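Sponsor conflicts in sports features: clearing athletes, marks and sets
Speaker notes, Aileen Aquino
Pirnberg, July 10, 2024

Open with the Grernow schedule. 92 script pages, 20 speaking parts for active players. Lagman produced. Kovamell supplied uniforms and shoes and held category exclusivity for athletic apparel.

State the problem: an active player arrives with a personal shoe contract. The film has its own apparel partner. Both contracts usually claim the same camera time. Casting hears of the conflict last, often after dates have been offered.

Pause for a show of hands: who reads the player's endorsement summary before the offer goes out?

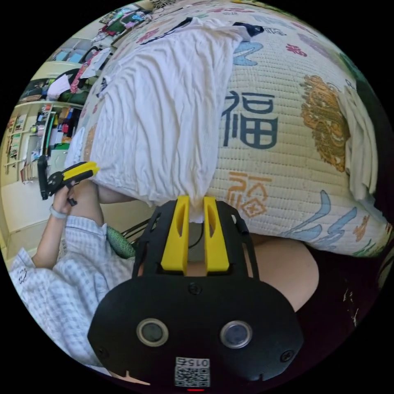
PART 1: PLAYER CONTRACTS

Three clauses to find first. Category definition: "footwear" and "footwear and apparel" give different answers. Approval rights: does the player's sponsor approve scripted use, or only advertising? Blackout periods: training camp and the two weeks before it were closed on Grernow.

Virgilio Catacutan handled the carve-outs. Four players appeared in plain shoes with no visible mark. The Kovamell agreement had to be amended to allow it. Allow time for the amendment; ours was signed in June, after the first court scenes had been scheduled.

Posters and trailers are a separate grant. A player cleared for the feature is not cleared for the trailer by default. Repeat this line.

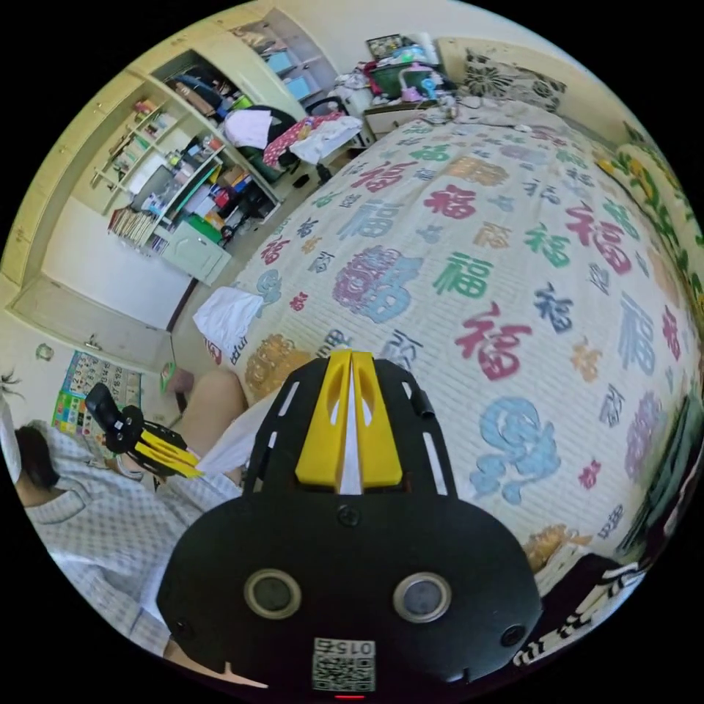 Set dressing goes through the same log as wardrobe. A player's bedroom at home tends to be dressed late, and the clearance sheet is filled in from stills. Log printed textiles by element. Take the white quilt with 福 printed all over it: the character is ordinary writing and gets one line. The large purple-and-blue round emblem in the middle is artwork and gets its own line, with maker and source if known. Do the same for the cloud motif. If the source can't be found, swap the quilt before the shoot day.

PART 2: THE LOG

Columns: scene, item, owner, category, conflict, status. One person edits. Everyone else reads.

Status has only two values, open and closed. "Pending" was removed after it hid an unsigned release.

Questions. If asked about fees, refer to Virgilio. Leave the last slide up with the blank log.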